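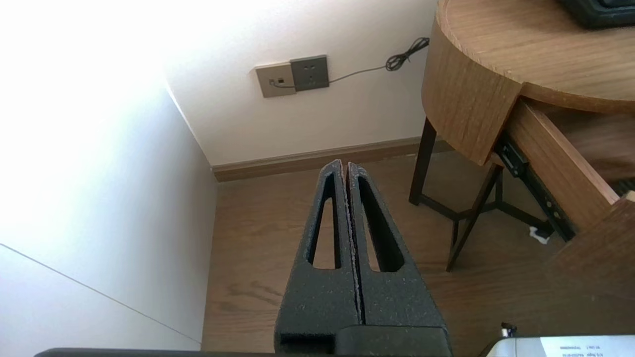

Hi all, and thanks for waiting an extra couple of weeks for this one. The spring got away from me!

So, the Parneck oral history project. When you gave us the grant we said we'd record people who worked at the old Escobedo cannery before it shut down in 1999, get the tapes typed up, and put together a small traveling display for the branch libraries. We're past the halfway point and I'm mostly happy with where things stand.

Interviews first, as that's the fun part. We have 35 finished, which is what we promised for the whole grant, and people keep calling. I'd like to keep going through June if you're okay with it (no extra money needed, I've got the mileage covered). The best ones have come from the night shift. One woman sang us the whole song the peach line used to sing, all the verses, including a couple I won't be playing at the library. We also got a long, very funny argument between two brothers about who jammed the labeling machine.

Typing them up is slower. The transcripts come to 1041 pages so far and five interviews are still waiting, mostly the ones in Spanish, where our typist switches back and forth with the speakers and it takes her twice as long. I underestimated that badly in the budget. I've moved the money we'd set aside for printed booklets over to typing, and I'll send the paperwork for that separately.

The display is where I need your patience. Wadik gave us a price for the panels in January and then raised it, so I went to Virau, who are cheaper but can't start until August. That pushes the first library stop to September. I think it's worth it — their sample panel looked great and it folds flat enough to go in my car.

One worry. A few families have asked us to hold back parts of their recordings, mostly about the strike. I said yes every time. If you had your heart set on a full strike section, it's going to be thinner than what I described in the application.

Next up is the photo scanning day at the grange hall, nine to three, with pie. Please come if you can! I'll send the spending sheet once the April receipts are in.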